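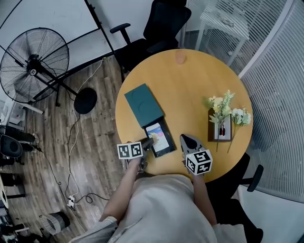
Can a machine tidy a table yet?

Parts of it. A present-day arm will pick up a known object and put it down in a known place most of the time. The whole chore, started from an arbitrary mess and finished without a person stepping in, is still out of reach at a price a household would pay.

I have been meaning to write this up since August, when a reader asked why I was so sour about the Driturora launch film. The film shows a two-armed machine clearing a dining table in one take. I have no reason to think it was faked. My complaint is that the table held mugs and plates, all rigid, all upright, all spaced a hand's width apart. Very few tables look like that at the end of a day.

Consider a phone instead. A phone is a thin slab, smooth on both faces, and it lies flat. A two-jaw gripper coming straight down has only the thickness of the slab to close on, and the tips must reach almost to the wood to do it. If the tips are a little high they slide off the rounded edge. If they are a little low the arm presses into the table and stops on a force limit, assuming somebody has set one. People get round this without thinking: we drag the phone to the edge, or tip it up with a fingernail. Most grippers have no fingernail.

Now let something lie partly over the phone, a box or a booklet. The order of work matters at once. The thing on top has to be moved first, and it has to be moved somewhere, so the machine needs a notion of free space as well as a notion of objects. One hand can hold while the other slides, which is the main argument for two arms. It also more than doubles the planning, as each arm is an obstacle to the other.

Artificial flowers are worse. The stems bend, the petals catch, and the outline seen from above says little about where the weight is. A planner that treats the whole spray as a solid block will refuse to reach past it. One that ignores it will knock it over. I have watched both on the same machine in one afternoon, the only change being a slider in the settings.

The method that has moved things along is teaching by hand. A person holds a pair of grippers, does the job, and the motion of each gripper is recorded. Marker cubes fixed to the grippers make their position and angle easy to recover from a camera. The person supplies the judgement about order and force, and the learning software tries to copy it. The attraction is cost: no arm is needed while the examples are being gathered, and a table and a chair will do for premises.

The drawback is that the wrist being copied is a human one. We roll and lean from the shoulder in ways that a fixed arm can't always follow, so a share of the examples turn out to be unreachable when played back. Jaw force is the other gap. Unless the gripper measures it, the record says where the jaws were and leaves out how hard they squeezed.

I ran a small trial of my own with a Mamani arm and the stock Lametti controller. The task was to pick up a phone lying flat and set it down on a tray. I gave it 50 examples and then 70 attempts, with the phone turned to a fresh angle each time. It failed on 7. All of the failures were at the same stage, the closing of the jaws, and on 2 of them the phone was pushed clear of the tray side of the table altogether. The arm did not notice. It carried on to the tray, opened its jaws over it and reported the task complete.

That last point bothers me more than the failure rate. One miss in ten is tolerable if the machine knows it has missed and tries again. Jarnik sell a pressure pad that fits between jaw and object, and I intend to see whether it is sensitive enough to give a plain held / not held signal for something as light as a phone.

On a shop floor the sums are kinder. The same part arrives in the same pose, a fixture does half the work, and a fault stops the line where a fitter can see it. At home there is no fixture and no fitter, and the table is different every evening.

The pad needs a different bracket from the one supplied, so I am drawing one. Measurements will follow when it is fitted, along with the repeat run on a darker table top, which two of you asked for.

Posted 28 February 2026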